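Allbridge newsletter, July
On trial: the Hedik kitchen service

Many of you have asked what is the new thing in the kitchen on the second floor. Since two weeks we are testing Hedik, a tidying service from the firm Flatismont. They bring a robot on wheels with two arms, they set it up, and after that you pay by the month. The trial is free for us, but I promised to write down my impressions, good and bad.

The setting up took one full morning. The technician walked the robot through the room and gave each place a name in the tablet: sink, dish rack, dishwasher, upper cupboards left, upper cupboards right. Every name must be confirmed by hand. If you change your mind later about where the plates live, you must repeat only that one place, and this I found well made. 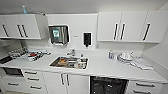 The list of tasks is still short. Hedik can move cups and plates from the sink to the dishwasher, put clean plates in a stack, and bring folded towels to their place. Pans and sharp knives are excluded in the contract. Glasses are allowed, but the robot handles them very slowly, and I would not wait for it if I wanted only to drink some water.

What I liked most is the stop function. You say "stop" or you touch the arm, and it stays still until somebody presses continue on the tablet. The voice works also when the dishwasher is running. What I liked less is the noise of the wheels on the tiles, and the evening report, which arrives as a long e-mail with every small movement in it. I have asked Flatismont for a shorter one.

About the price: the service costs 2186 per month with support by telephone, or 2000 if you sign for the whole year. For one kitchen this is a lot of money. For a building with 5 kitchens, where the robot can go from one to the other with the lift, the sum looks different, and the people from Torres next door are already calculating it.

The trial continues until the end of the month. Please send your remarks to me by e-mail, also the short ones.

Sreekumar Nadar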